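August
By a staff contributor

The Pink Bottle

My sister believes in sprays. She has one for glass, one for wood, one for the smell of the dog, and one that she says lifts the mood of a hallway. So when she rang to tell me she had found a product that would clean anything, I put the phone on the worktop and went on peeling potatoes.

"It's called Coment," she was saying when I picked it up again. "It's from Stamusska."

"Where is Stamusska?"

"Up north somewhere. They have very clean houses."

I asked whether she had been inside any of them. She said that was the kind of remark our mother would have made, and that a bottle was already on its way to me.

It came in a box large enough for a pair of boots, with a leaflet folded so many times that it sprang open on the mat. The leaflet had 232 uses on it. I read as far as number 100, which was piano keys, and noticed that number 9 had also been piano keys. Number 254 was printed on the back by itself, although there had been nothing between it and 232. It said: regret.

I took this for a misprint. The rest of the leaflet was badly translated too, and promised to "bring the table back to its morning". I own one table worth the name, a dark grey one I bought from Oberholzer when the shop was closing down. It has a matt top that shows every thumb, and a ring at one end where somebody put down a hot pan during an argument. I was the somebody. The other party to the argument had moved out by the spring and taken the pan.

I didn't believe a word of it, and I want that understood. But it was raining, and I had the afternoon, and the ring was there as it always was, under the fruit bowl.

I moved the bowl. I gave the ring two squirts and waited seven seconds, as instructed, watching the clock on the cooker, which doesn't show seconds, so I counted under my breath like a child on the stairs. Then I wiped.

The ring was still there. It was possibly a little cleaner.

I rang my sister.

"Did you do the seven seconds?" she said.

"I did the seven seconds."

"Did you believe in it?"

"It's a cleaning product."

"Well, then," she said, as if I had owned up to something.

She came round that evening with her own bottle and her own cloth. She thought mine might have been a Zesik, which is the cheap one they sell in the market with the same label. I showed her the label. She held it up to the lamp and said you could never tell with labels — I said you could never tell with what was behind them either, and she told me to put the kettle on.

When I came back with the tea she had cleaned the whole table except for the ring. She had gone round it in a neat circle, the way you mow round a tree. It looked much worse. Against all that clean grey it stood out like a coin.

"There," she said.

"There what?"

"Now you can see it properly."

We drank the tea with the cups on our knees. She asked whether I had heard from him, and I said no, and she said the pan had been a wedding present from her, and a good one, and she had half a mind to write and ask for it.

After she left I found she had taken my bottle and left me hers. I stood it in the middle of the table, where the bowl used to go.
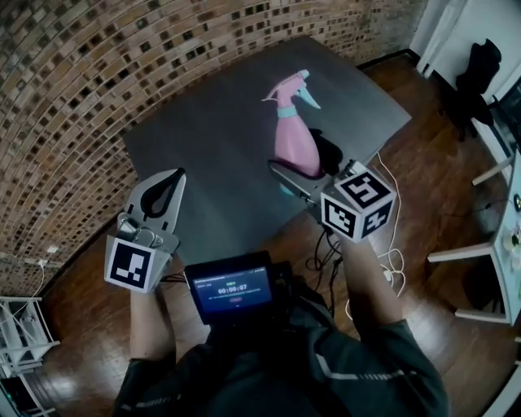
The pink bottle, seven seconds on the timer.

I have had it a month now. It does windows quite well. On the bath it does nothing at all, whatever number 31 may say. My sister asks after it as though it were a lodger, and I tell her it's settling in.

Last night I gave the ring another two squirts. I counted to seven, and then, as I had nowhere to be, I went on counting for a while before I reached for the cloth.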